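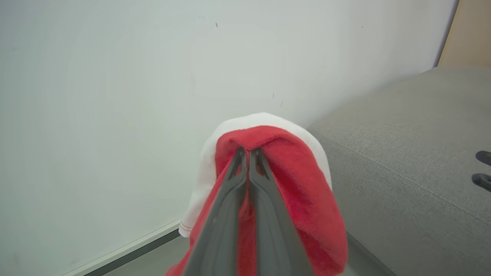

그림 1. Masora 손목 카메라 화면, 빨간 플리스와 흰 천을 함께 잡은 상태

# Masora 셀 정비 회의록

- 시기: 1월, 오후 2시 시작, 오후 3시 40분 종료
- 장소: Prullton 2층 작은 회의실, 마지막 안건은 셀 앞에서 진행
- 진행: 공하늘
- 참석: 기구 담당, 전기 담당, 소프트웨어 담당, 운전 담당 두 명, 서기
- 불참: 구매 담당 (의견은 메일로 먼저 받았음)

용어는 지난번 회의와 같이 씁니다. "손가락"은 그리퍼의 집게 부분, "손목"은 그리퍼와 카메라가 붙는 플랜지 부분입니다. 회의 중에 "집게"라고 말한 분도 있었으나 회의록에서는 모두 손가락으로 통일하였습니다.

## 1. 지난 회의 항목 확인

**1.1 손목 카메라 케이블.** 케이블 고정 위치를 한 칸 뒤로 옮겼습니다. 전기 담당이 손목을 양쪽 끝까지 천천히 돌려 보았고, 케이블이 당겨지는 자세는 이제 없다고 보고하였습니다. 완료로 처리합니다.

**1.2 예비 손가락 보관.** 예비 손가락 한 벌의 보관 상자에 이름표를 붙이기로 하였으나 아직 하지 않았습니다. 운전 담당이 이번 주 안에 합니다. 왼쪽과 오른쪽을 구별하여 표시하여 주십시오. 지난번 교체 때 좌우를 바꾸어 끼워서 영점을 두 번 잡은 일이 있었습니다.

**1.3 Skirkier 프로그램의 기록 저장.** 그리퍼 전류 값이 파일에 남지 않던 문제는 해결되었습니다. 원인은 저장 폴더의 쓰기 권한이었습니다. 다만 문제가 있던 기간의 전류 값은 복구할 수 없습니다. 그래서 아래 2번 안건의 비교 자료에도 그 기간은 빠져 있습니다.

## 2. 손가락 상태와 교체 시기

기구 담당이 현재 손가락의 사용 기록을 보고하였습니다. 지금 끼워져 있는 손가락의 누적 파지 횟수는 2,681회입니다. 앞서 사용한 한 벌은 3,363회에서 교체하였습니다. 그 한 벌은 끝의 계단 모양 부분이 둥글게 닳아서 얇은 천 한 장을 집지 못하게 된 것이 교체 이유였습니다.

현재 손가락도 오른쪽 끝이 왼쪽보다 조금 더 닳았다고 합니다. 기구 담당은 손톱으로 만져 보면 차이를 알 수 있으나 눈으로는 판단하기 어렵다고 설명하였습니다. 운전 담당은 플리스처럼 두꺼운 천에서는 아직 불편을 느끼지 않는다고 말하였습니다.

교체 시기에 대하여 의견이 나뉘었습니다.

- 기구 담당: 앞의 한 벌과 같은 횟수까지 기다리면 늦다. 3,000회 전에 바꾸는 것이 좋다.
- 운전 담당: 교체하면 영점과 힘 설정을 다시 해야 하고 오전 작업이 모두 없어진다. 다음 정기 점검과 묶어서 하고 싶다.
- 구매 담당(메일): 손가락은 Ok에서 받는 부품이고, 지금 주문하면 다음 정기 점검 전에 도착한다. 재고는 한 벌이므로 교체와 동시에 한 벌을 더 주문하기를 바란다.

공하늘 님이 두 의견을 합쳐서 정리하였습니다. 다음 정기 점검 때 교체하되, 그 전에 얇은 천을 두 번 연속으로 놓치면 바로 교체합니다. 모두 동의하였습니다.

**결정 2-A:** 정기 점검 때 좌우 손가락을 함께 교체한다. 한쪽만 바꾸지 않는다.

**결정 2-B:** 예비 한 벌을 추가로 주문한다. 주문서는 구매 담당이 작성하고, 도면 번호는 기구 담당이 확인한다.

## 3. 겹친 천을 잡을 때의 힘 설정

이 안건에 시간이 가장 많이 걸렸습니다. 그림 1을 화면에 띄우고 이야기하였습니다.

소프트웨어 담당은 두 손가락 끝이 빨간 플리스를 누르며 모인 모양을 먼저 이야기하였습니다. 뒤쪽의 흰 천이 플리스 위로 테두리처럼 나와 있는데, 카메라 화면만으로는 흰 천이 손가락 사이에 얼마나 들어왔는지 알 수 없다는 것이 문제라고 하였습니다. 플리스가 손가락을 덮으면 안쪽이 가려집니다. 따라서 화면을 보고 "잘 잡았다"고 기록하는 현재 방식은 믿기 어렵다는 의견입니다.

기구 담당은 힘을 올리면 안쪽 천까지 눌리기는 하지만, 봉제선이 끼는 경우에 손가락 끝이 벌어지며 한쪽으로 미끄러진다고 답하였습니다. 작년에 힘을 높게 쓴 기간에 손가락 고정 나사가 풀린 적이 있습니다. 그때 나사에 풀림 방지제를 다시 발랐고, 그 뒤로는 같은 문제가 없습니다.

시험 결과는 아래와 같습니다. 설정 값은 Skirkier 화면의 단계 번호로 적었습니다.

| 힘 단계 | 얇은 천 한 장 | 플리스 한 장 | 겹친 천 | 비고 |
|---|---|---|---|---|
| 5 | 문제 없음 | 가끔 미끄러짐 | 안쪽 천이 빠짐 | 작년 초기 값 |
| 6 | 문제 없음 | 문제 없음 | 가끔 안쪽 천이 빠짐 | 현재 값 |
| 7 | 자국이 남음 | 문제 없음 | 문제 없음 | 모터 온도 확인 필요 |
| 8 | 시험하지 않음 | 시험하지 않음 | 시험하지 않음 | 기구 담당 반대 |

운전 담당이 천의 종류에 따라 단계를 바꿀 수 있는지 질문하였습니다. 소프트웨어 담당은 가능하다고 하였으나, 지금은 사람이 작업 전에 직접 골라야 하고 잊어버릴 위험이 있다고 하였습니다. 작업 이름에 힘 단계를 묶어 두는 방법을 제안하였습니다. 이렇게 하면 작업을 불러올 때 값도 같이 바뀝니다.

모터 온도에 대해서는 전기 담당이 걱정을 말하였습니다. 7단계로 오래 잡고 있으면 온도가 올라가는데, 잡은 채로 멈추어 있는 시간이 얼마나 되는지 아직 측정하지 않았습니다. 잡은 채 대기하는 시간에는 한 단계 내리는 방법도 나왔지만, 내리는 순간 천이 움직일 수 있어 이번에는 채택하지 않았습니다.

**결정 3-A:** 겹친 천 작업만 7단계로 한다. 나머지는 6단계를 유지한다.

**결정 3-B:** 전기 담당이 7단계에서 모터 온도를 기록한다. 다음 회의까지는 한 번에 오래 잡는 작업을 피한다.

**결정 3-C:** 성공 여부는 화면만 보고 적지 않는다. 천을 들어 올린 뒤 운전 담당이 옆에서 안쪽 천을 확인하고 적는다.

## 4. 청소와 보푸라기

플리스 작업 뒤에 손가락 안쪽의 계단 모양 홈에 섬유가 모입니다. 운전 담당이 청소 전후의 기록을 비교하였습니다. 청소 없이 465회를 넘게 사용한 구간에서 손가락이 완전히 닫히지 않는다는 경고가 처음 나왔습니다. 홈의 섬유를 빼낸 뒤에는 경고가 없어졌습니다.

현재 청소는 "필요할 때"라고만 되어 있어 사람마다 다르게 하고 있습니다. 하루 작업이 끝날 때 한 번으로 정하자는 의견에 반대가 없었습니다.

청소 순서도 확인하였습니다. 기존 문서의 문장이 길어서 아래와 같이 짧게 고칩니다.

1. 그리퍼에서 천을 빼고, 손가락을 완전히 연다.
2. 셀의 비상 정지를 누르고 상태등을 확인한다.
3. 부드러운 솔로 홈을 뿌리 쪽에서 끝 쪽으로 쓴다.
4. 남은 섬유는 핀셋으로 뺀다. 칼이나 드라이버는 쓰지 않는다.
5. 마른 천으로 카메라 렌즈를 닦는다.
6. 비상 정지를 풀고, 빈 상태로 두 번 열고 닫는다.
7. 점검표에 시각과 이름을 적는다.

압축 공기를 쓰면 안 되는지 질문이 있었습니다. 전기 담당은 섬유가 손가락 구동부 안으로 들어갈 수 있으니 쓰지 말아 달라고 하였습니다. 이 내용은 셀 옆에 붙이는 종이에도 적습니다.

**결정 4-A:** 청소는 하루 한 번, 작업 종료 후에 한다. 새 순서는 서기가 문서로 만들어 공유한다.

## 5. 손목 카메라의 노출과 색

소프트웨어 담당이 짧게 보고하였습니다. 자동 노출을 켜면 밝은 벽과 흰 천이 같이 보이는 자세에서 손가락이 너무 어둡게 나오는 경우가 있습니다. 수동으로 고정하면 손가락은 잘 보이지만 흰 천의 주름이 없어질 때가 있습니다. 빨간색 천은 두 설정에서 모두 구별에 문제가 없었다고 합니다.

흰 천과 흰 벽의 경계가 중요한 작업이 있기 때문에, 노출을 두 가지 값으로 고정하고 비교하기로 하였습니다. 조명을 바꾸는 방법은 다른 장비에도 영향이 있으므로 지금은 검토하지 않습니다.

**결정 5-A:** 소프트웨어 담당이 두 가지 노출 값으로 같은 동작을 찍어서 다음 회의에 가져온다.

## 6. 셀 앞에서 확인한 내용

오후 3시 20분부터 셀 앞으로 옮겨서 진행하였습니다.

- 손가락 고정 나사를 토크 드라이버로 확인하였습니다. 풀린 나사는 없었습니다.
- 빈 상태에서 손가락을 닫았을 때 끝이 서로 맞는지 보았습니다. 오른쪽이 아주 조금 앞으로 나옵니다. 기구 담당은 허용 범위 안이라고 하였고, 교체할 때 같이 맞추기로 하였습니다.
- 손목을 돌릴 때 작은 소리가 난다고 운전 담당이 말하였으나, 확인하는 동안에는 소리가 나지 않았습니다. 다시 들리면 시각과 손목의 각도를 적어 주십시오. 각도는 Skirkier의 관절 화면 맨 아래 줄에 있습니다.
- 비상 정지 버튼의 덮개가 헐거워서 전기 담당이 그 자리에서 다시 조였습니다.

## 7. 할 일 정리

| 내용 | 담당 | 기한 |
|---|---|---|
| 예비 손가락 상자에 좌우 이름표 | 운전 | 이번 주 |
| 손가락 도면 번호 확인 | 기구 | 이번 주 |
| Ok에 예비 한 벌 주문 | 구매 | 번호 확인 후 바로 |
| 작업 이름별 힘 단계 저장 | 소프트웨어 | 다음 회의 |
| 7단계 모터 온도 기록 | 전기 | 다음 회의 |
| 노출 두 가지 비교 | 소프트웨어 | 다음 회의 |
| 청소 순서 문서와 셀 옆 안내문 | 서기 | 이번 주 |
| 손가락 교체 | 기구, 운전 | 정기 점검 |

## 8. 기타

교체 후의 영점 잡는 방법을 운전 담당 두 명이 모두 할 수 있도록, 정기 점검 때 한 명은 직접 하고 다른 한 명은 옆에서 기록하기로 하였습니다. 누가 직접 할지는 두 분이 정합니다.

Masora 폴더 안에 예전 점검표가 세 종류 남아 있습니다. 공하늘 님이 최신 것을 표시하고 나머지는 "이전" 폴더로 옮깁니다. 삭제는 하지 않습니다.

다음 회의는 7단계의 온도 기록이 모인 뒤에 합니다. 시간은 공하늘 님이 메일로 알립니다. 회의록에 틀린 표현이나 빠진 내용이 있으면 서기에게 알려 주십시오. 특히 3번 안건은 말이 빨라서 메모를 다 하지 못하였으니, 발언하신 분들이 한 번 읽어 주시면 감사하겠습니다.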